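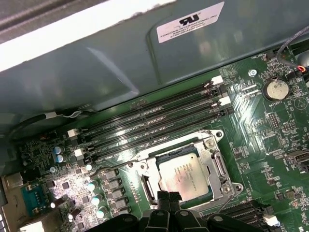

Home | Diary | Older | Newer

Friday, nearly midnight, and my back is killing me! I've had the old computer from Jaruwan in bits on the floor all evening (she was going to take it to the tip – the tip!) and I'm rather pleased with it. Green board, Foxconn label on the case, four memory slots with nothing in them. So that's the next job, finding some memory that doesn't cost the earth. Butiten wanted 92 quid, which is daft, and I'm not going above 70.

The processor's still in its socket and I've left it well alone – no paste in the house. Must ring Jaruwan about the power lead. Didn't eat until ten, beans again, and forgot to put the bins out.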